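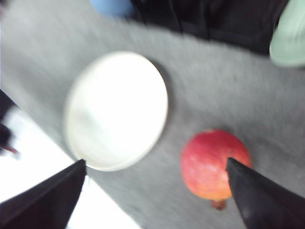

Ticket 774: Arm slow and unsure when putting fruit on a plate

Last updated: February 10, 2026
Category: Home Help Trials > Kitchen and Table > Picking Up and Putting Down

Opened by Elmarie Zulu, Cleketholm

Hello again, and thank you for being so patient with me last time. The job is fruit onto the plate — a round white plate, nothing on it, and a round red fruit that looks to me like a pomegranate, on the grey surface beside it. My niece could do it at two. The arm goes down nicely with its fingers open, and then it dithers. Out of 25 tries yesterday it managed 14. In the others the fruit rolled off to one side, or the arm closed on nothing and carried that very carefully to the plate.

I've restarted Navlow and wiped the wrist camera with a soft cloth. No change that I could see.

Reply from Jintana Hemmin, Karpenko support

Hi Elmarie, lovely to hear from you. The picture is badly smeared, with streaks all running on the same slant, so I'd begin there. Could you please:

1. Set the approach speed to 25 and leave the closing speed alone.
2. Turn on "pause before grasp" in Navlow.
3. Run the same job again with the fruit and plate in the same spots.

One fingertip is also across the lower part of the fruit, near the little brown crown, and I'd like it closer to the middle. A round thing pinched low will often squirt away (I've done it myself with a wet plum).

Elmarie

Well, that's a good deal better! It only missed twice in 25. It's still slower than I am, and I wouldn't let it near the good dishes, but I had a cup of tea while it worked and that counts for something in this house. The grip is still a bit low.

Jintana

So pleased. I've passed the low grip on to the Nekance team, who look after the fingers, and I'll keep this open until they write back.

Status: Waiting on Nekance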